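Subject: Re: [demos] hand-held vs remote for laundry tasks

Sebastian Anghel wrote:
> We have 2235 hand-held demos in from Bridside now. I'd call
> cloth pick-up solved and drop the remote-control sessions.

Solved is a big word, Sebastian. Count isn't coverage. Urio had 3448 and still couldn't grab a sock off a dark blanket. A person with the gripper in their fist feels the cloth give and corrects for it, and none of that gets recorded. Keep 20 remote sessions as a check, at least until February, and colour-match the bedding.

My notes on the Bridside set:

1. Wrist speed. Way too quick near the mattress, lots of blur. Dark fuzzy cloth in the jaws, bed right behind:

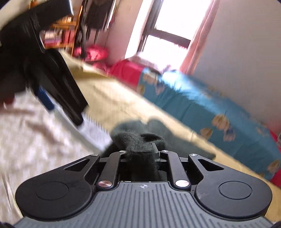
2. Labels. Can we agree on "cloth" when it might be a sock?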